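시뮬레이션에서 불규칙한 메시를 집을 때 그리퍼 중심이 한쪽으로 치우치는 문제

작성자: Wulan Pillai
게시일: 2023. 2. 15.
분류: 로봇 소프트웨어 > 파지 계획 / 제어

평행 2지 그리퍼로 불규칙한 형상의 메시를 집는 시뮬레이션을 돌리고 있습니다. 플래너는 Buteo, 씬 관리는 사내 도구인 Fortin을 씁니다. 손목 카메라 렌더링에서 물체 마스크를 뽑고, 마스크의 무게중심을 깊이값과 함께 3차원으로 역투영해서 파지 중심으로 넘기는 구조입니다. 제어 주기는 20 ms이고 접근 구간에서만 시각 피드백을 켭니다.

직육면체나 원기둥에서는 문제가 없습니다. 돌기가 여러 개 달린 메시로 바꾸면 접근이 끝난 시점에 물체가 두 핑거의 중간에 오지 않습니다. 닫기 명령을 내리면 한쪽 핑거가 먼저 닿아 물체를 밀고, 그 상태에서 힘 임계값에 걸려 파지 성공으로 판정되는 경우도 있습니다. 477회 시행 로그를 보면 실패 대부분이 같은 방향으로 치우쳐 있어서 단순 노이즈로 보기는 어렵습니다.

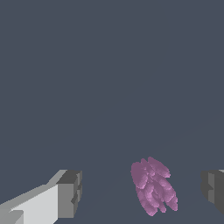
파지 중심 오차는 카메라 좌표계에서 계산하고, 핸드-아이 변환을 곱해 그리퍼 좌표계로 옮깁니다. 변환 행렬은 URDF에서 읽으므로 캘리브레이션 오차는 없다고 가정했습니다. 분홍색 메시가 두 핑거 사이 공간에 들어와 있기는 해도 오른쪽 핑거 쪽에 더 가까운데, 플래너가 출력하는 횡방향 오차는 0에 가깝습니다. 수렴 조건은 충족된 것으로 처리되고 곧바로 닫기 단계로 넘어갑니다. 마스크 임계값을 바꿔 봤지만 차이가 없었습니다.

확인하고 싶은 것은 두 가지입니다. 무게중심을 파지 중심으로 쓰는 방식 자체가 문제인지, 아니면 좌표 변환을 의심해야 하는지. 그리고 닫기 전에 치우침을 걸러낼 적당한 지표가 있는지입니다.

Zachary Fraser

둘 다 해당할 수 있으니 분리해서 확인하십시오.

먼저 좌표 변환입니다. 물체를 구로 바꾸고 그리퍼 좌표계 원점에서 알려진 위치에 놓은 다음, 인식 파이프라인의 출력과 시뮬레이터의 실제 자세를 비교합니다. 구에서도 같은 방향의 오프셋이 남으면 변환 문제입니다. URDF에서 읽었다고 해서 안전하지는 않습니다. 카메라 링크와 광학 프레임을 혼동하면 축이 바뀌고, 렌더러가 주점을 영상 중심으로 고정하는데 내부 파라미터 파일에는 다른 값이 들어 있는 경우도 흔합니다. Colton 렌더러로 작업할 때 이 문제로 주점이 11픽셀 어긋난 적이 있습니다.

구에서 오차가 사라지면 무게중심 쪽입니다. 마스크의 2차원 무게중심은 보이는 면적의 평균이고, 핑거가 닫히는 축을 따라 잰 폭의 중점과는 일반적으로 다릅니다. 볼록하고 대칭인 물체에서만 두 값이 비슷해집니다. 돌기가 한쪽으로 뻗은 메시에서는 면적이 큰 쪽으로 끌려갑니다. 물체가 영상 밖으로 잘리면 오차가 더 커집니다.

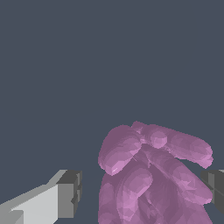 그러면 무게중심 대신 무엇을 파지 중심으로 써야 합니까?

마스크에 해당하는 깊이 픽셀을 점군으로 만들어 그리퍼 좌표계로 옮긴 뒤, 핑거가 실제로 쓸고 지나가는 부피 안의 점만 남기고 닫힘 축 방향 최솟값과 최댓값의 중점을 쓰면 됩니다. 이상치가 있으면 최솟값과 최댓값 대신 백분위수를 쓰십시오. 이 값은 접근 중에 매 주기 갱신하고, 시야에서 잘리기 시작하면 마지막 유효값을 고정합니다.

닫기 전 검사에는 좌우 여유 거리의 차를 권합니다. 각 핑거 안쪽 면에서 가장 가까운 점까지의 거리를 구하고, 차이를 두 거리의 합으로 나눕니다. 절댓값이 15%를 넘으면 닫지 말고 횡방향 보정을 한 번 더 수행합니다. 합이 0에 가까울 때의 예외 처리도 필요합니다. 성공 판정은 힘 임계값 하나로 하지 말고 양쪽 접촉이 모두 성립하는지를 함께 봐야 합니다.

Statincombe

저도 비슷했는데 충돌 메시를 볼록 껍질로 바꾸니까 괜찮아졌습니다. 시각 메시와 충돌 메시가 다르면 접촉 위치가 이상하게 나옵니다. 버전은 기억나지 않습니다.

Zachary Fraser

충돌 메시 확인은 해 볼 만합니다. 다만 볼록 껍질로 바꾸면 돌기 사이의 오목한 부분이 메워져서 실제로는 불가능한 파지가 성공으로 나옵니다. 볼록 분해를 쓰는 편이 낫습니다. 질문에 나온 횡방향 오차는 접촉 전에 계산되는 값이므로 충돌 메시와는 별개입니다.

Wulan Pillai

구로 시험했더니 오프셋이 조금 남았습니다. 광학 프레임이 아니라 카메라 링크 원점을 쓰고 있었습니다. 그 부분을 고친 뒤 구는 맞고, 돌기 메시에서는 치우침이 줄었지만 없어지지는 않아서 닫힘 축 중점 방식으로 바꾸는 중입니다. 여유 거리 검사는 Fortin 쪽에 노드로 추가할 예정이고, 전체 시행은 4월 빌드에서 다시 돌립니다.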